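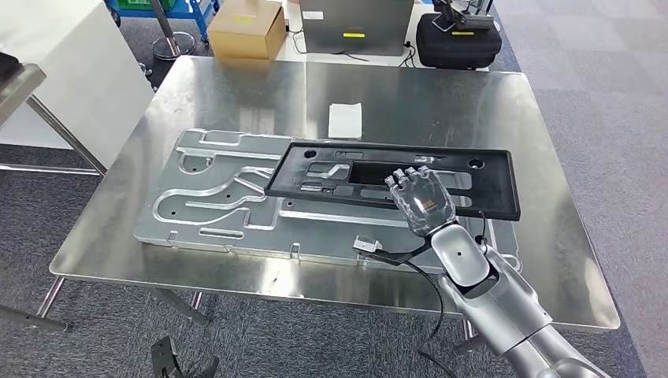 Open Day at the Drilholm Hall: Frequently Asked Questions

Last updated in September. Questions are grouped by subject. If yours is missing, write to Samira Rawashdeh, who runs the visitor program at Ondetti.

THE DEMONSTRATION

What task is shown?
Placement of a black frame on a stamped metal panel. The robot works at a stainless steel table with one hand. The task is called Pitholm on the schedule, after the site where it was first set up.

Is it a production line?
No. The cell in the hall is a development cell. Parts are supplied by hand and go back to the start after each run. No finished goods leave the building.

How long is one session?
30 minutes. The first part is a short talk on the task and the cell. The robot then runs, and the remaining time is for questions. Sessions start on the hour from 10 a.m., with the last one at 3 p.m.

Why use a hand with fingers for this job?
A dedicated clamp would be faster for a single part. We are studying parts that change often, and the same hand can be used on several of them without a tool change. It is slower and needs more tuning - visitors from high-volume plants should expect that.

Why is there clear plastic around the fingers?
It is a cover. It is replaced as needed and is not part of the hand itself. The wrinkles in it do affect grip, and we plan for that when we set the approach angle.

Does the frame have to land in one exact position?
The frame has to sit within tolerance in both directions and in rotation. Its cutouts leave parts of the panel exposed, so the fit can be checked by eye as well as by measurement. The tolerance figures are given during the talk.

What happens if a placement fails?
The operator stops the cell, resets the parts, and starts again. Failed runs are logged the same way as good ones. We do not skip them during the open day, and the operator will say which error was reported if there was one.

How many runs are in the log?
593 at the time of this update. The count covers the current panel only. An earlier panel with a different rib layout was used for roughly 300 runs, and those are kept in a separate log.

Is the robot controlled remotely?
It depends on the session. Morning sessions are operator-guided. Afternoon sessions run from the stored program, with an operator at the stop button. The schedule at the front desk is marked G for guided and P for program.

Who wrote the software?
The motion planning is ours. The task sequencer, Gkikas, was developed in-house and is not for sale. Questions on its internals are best kept for the Thursday session, when the developers are present.

VISITING

Do I need to book?
Yes. Groups are limited to 5 people per session so that everyone can see the table. Larger groups are split across consecutive sessions.

Where do I stand?
Behind the marked line. The operator may move the group to another side of the cell between runs. Please wait for that instruction and do not walk around the cell on your own, as there are cables and table supports at floor level.

Can I handle the parts?
Not the ones on the table. A spare panel and a spare frame are available at the front desk. Gloves are required for the panel.

Do I need safety gear?
Closed shoes with flat soles. Safety glasses are handed out at the door and collected afterward. Long scarves and lanyards go in the coat room.

Can I take photographs?
Yes, from behind the line and without flash. Do not photograph screens.

Is the hall accessible by wheelchair?
Yes. The entrance is level, and the operator can keep the front position clear if you mention it when booking.

Are children admitted?
From age twelve, with an adult. Each child counts toward the group limit.

AFTER THE VISIT

Can I get the slides?
They are sent by email to the address used for booking. The run log is not included.

Can my company send a part for a trial?
Possibly. Send a drawing first, with material, weight, and surface finish. We need two samples of each part and return them after the trial. Parts with oil on the surface are not accepted at present.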